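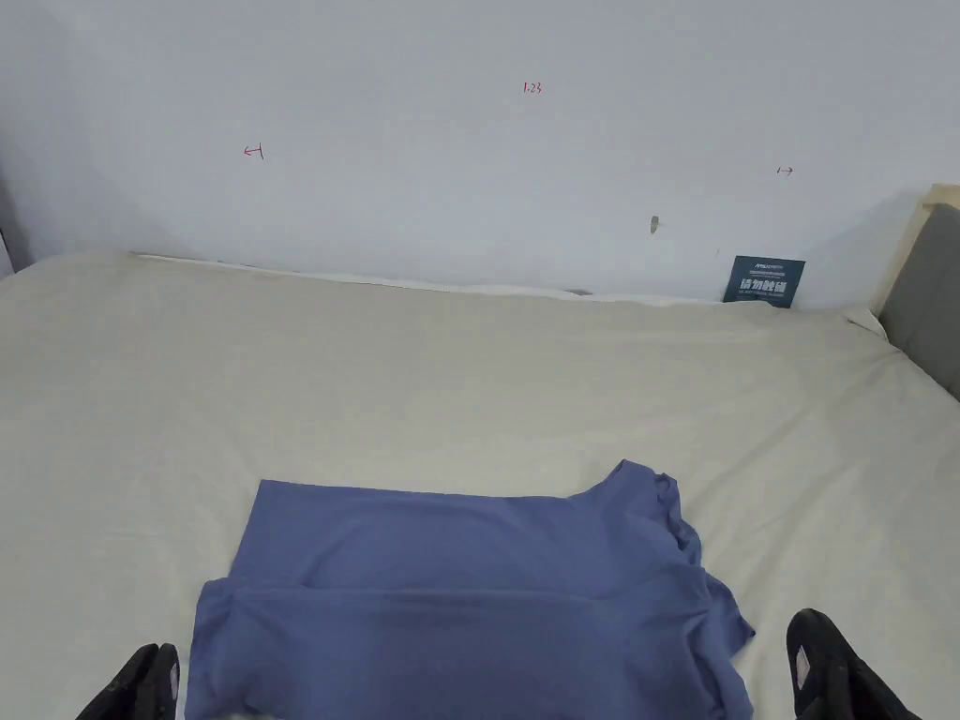

Raghda Darwish replied that the exhibition page still lists only 2 of the artists, and that the prize entry form rejects any file over 500 KB.

Cleared the cache on the Plostach site, no change. Raised the upload limit and asked her to resend the river piece – it went through.

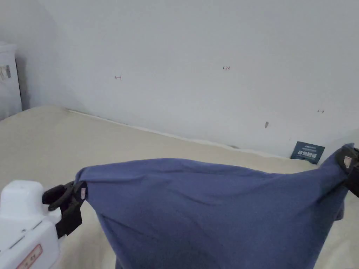
The artist list was cut short by a stray tag in Bernardo Macedo's entry. Removed it, and all names now load. The color check on the page is fine too: the cloth shows as a greyish blue, same in both browsers. Ticket stays open until Hélène Lavoie confirms the French version.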